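How Does a Robot Learn to Put Away Scissors?

Think about how you learned to tie your shoes. Somebody showed you. Then you tried it many times, and some of those tries went wrong.

Many robots learn in a similar way. They start with examples. An example is a record of one job being done from start to finish. It stores what the cameras saw and how each joint of the arm moved, moment by moment.

At a workshop called Andach, people collect these examples all day. Meron Hailu is one of them. Her robot's job in January was a pencil box: pick up what is on the table, put it in the box, and let go. One try takes Meron about 30 seconds. You could do it faster, but the robot's arm has to be guided the whole way. 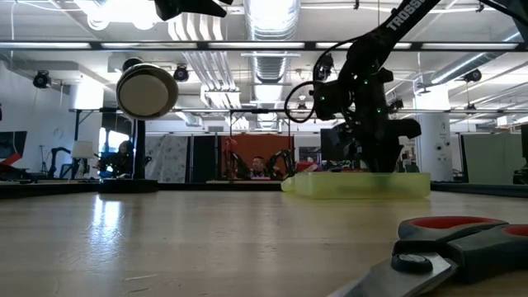
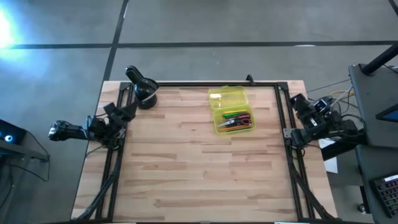
Two views of tables where robots practice. Each one has a see-through yellow-green container on it.

Why so many tries? A computer does not know what scissors are. If it only ever saw them in one spot, it might reach for that spot every time, even when the scissors were somewhere else. So Meron moves things before each try. She turns the scissors around. She slides the box a little to the left – or a little to the right.

For this job the team wanted 500 examples. By the end of the first week they had 86 good ones. Jeferson Assunção watches the recordings and sorts them. If a pen rolls off the table, he marks that try as a miss. Misses are kept in a separate folder, and he writes down what went wrong.

When there are enough examples, a computer program studies them. This is called training. The program looks for patterns that link what the cameras see to how the arm should move next. After training, the robot tries the job with no person guiding it. Then the team finds out which parts need more examples.

Try it yourself: Ask a friend to close their eyes. Using only words, guide their hand to put 4 crayons in a box. Move the box and do it again. Which of your directions had to change?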